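Ticket: Plate stacking, bench 2
Product: Brarent two-arm kit, Warrier control software
Site: Ustley workshop
Opened by: Johanna Wyss
Assigned to: Anca Olteanu
Priority: Normal
Status: Open

Johanna Wyss, 9:10 am
The brochure says "table clearing, ready out of the box." I'd like to know whose table. Out of 30 tries at putting three discs in a pile, I got 5 piles. In the other tries a disc got pushed along the wood or dropped on its edge. I could do this with one hand while on the phone.

Anca Olteanu, 10:25 am
Thanks, Johanna. Please send the software version and tell me whether you ran the arm calibration after mounting. Are you using the stock task or one you recorded yourselves?

Johanna Wyss, 10:40 am
Version 27, stock task. Calibrated both arms twice, same result. Grip force is at the default.

Anca Olteanu, 11:30 am
The usual cause is approach height. A flat disc leaves the fingers very little to get under, and if they come in a bit high they slide over the rim. Please lower the approach by 3 mm on both sides and run it again. Could you also attach a still from the fixed camera?

Johanna Wyss, 2:15 pm
Lowered it. Slightly better on the left arm, no change on the right. Still attached.

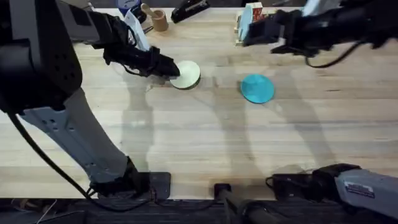 My complaint is with the word "ready." A dinner table at my house has forks, wet glasses and a child on it. If the kit needs the approach height set by hand for a flat disc on a bare stretch of wood, I don't see how it gets near a sink. Vurnmont quoted us for a second bench and I've told them to wait.

Anca Olteanu, 3:05 pm
Understood. The left gripper is right at the rim of the pale green one, so I'd like to know if it is closing or just pushing. Please send the finger position log for both arms. I'll pass your comment about the brochure to the people who write it.

Johanna Wyss, 3:20 pm
Logs uploaded. Please leave this open. Last time it was closed as "user setup" and I had to start over with a new number.

Anca Olteanu, 3:45 pm
Received. Leaving it open until I've gone through both logs.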